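Interior Finishes, Level 2
Unit 4: Applied wall graphics and fittings
Notes prepared by Wilmer Sánchez, Saletby. Revised Jul 11, 2018.

4.1 Substrate

Decals are applied to a sound, fully cured surface. Matt emulsion with a high chalk content is unsuitable. New paint is left for 18 days before application. Wipe down with a damp lint-free cloth, allow to dry, and test adhesion with an offcut in a low corner. Do not test at eye level.

4.2 Setting out

Find the centre line of the back wall first. The trunk of a tree motif is fixed on this line, roots at the level of the finished worktop. Side walls are set out from the back corners outwards. Branches that run along a side wall should be dry-hung with low-tack tape and checked from the front of the bay before the backing is removed. Small separate pieces (leaves, flowers, insects) go on last.

4.3 Colour and pattern

Limit the ground to one pale colour. Patterned infill reads as texture beyond a short distance, so several prints can be mixed if they share the same two or three hues. Trunks carry the darkest value. See Pacheco sample sheets in the resource cupboard for checks and plaids.

4.4 Fittings over decals

Rails and baskets are marked out before the decals are ordered. A bracket fixed through film needs a cut clearance hole, or the film will lift at the edge. Wire mesh is preferred to solid-sided storage where the graphic has to remain legible behind it. A rail across the back wall at about half height divides the main tree. In the bay below the rail crosses at that level and carries small white clips, with a black mesh basket hung towards its left end; the long white basket is on the right wall, set at a downward angle. Note the pink ground on all three walls and the one patterned butterfly to the lower right of the central trunk. For the September submission, draw the back wall in elevation and mark the rail height. Queries to Wilson Ospina.

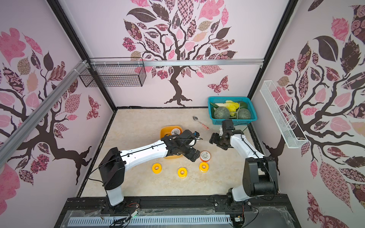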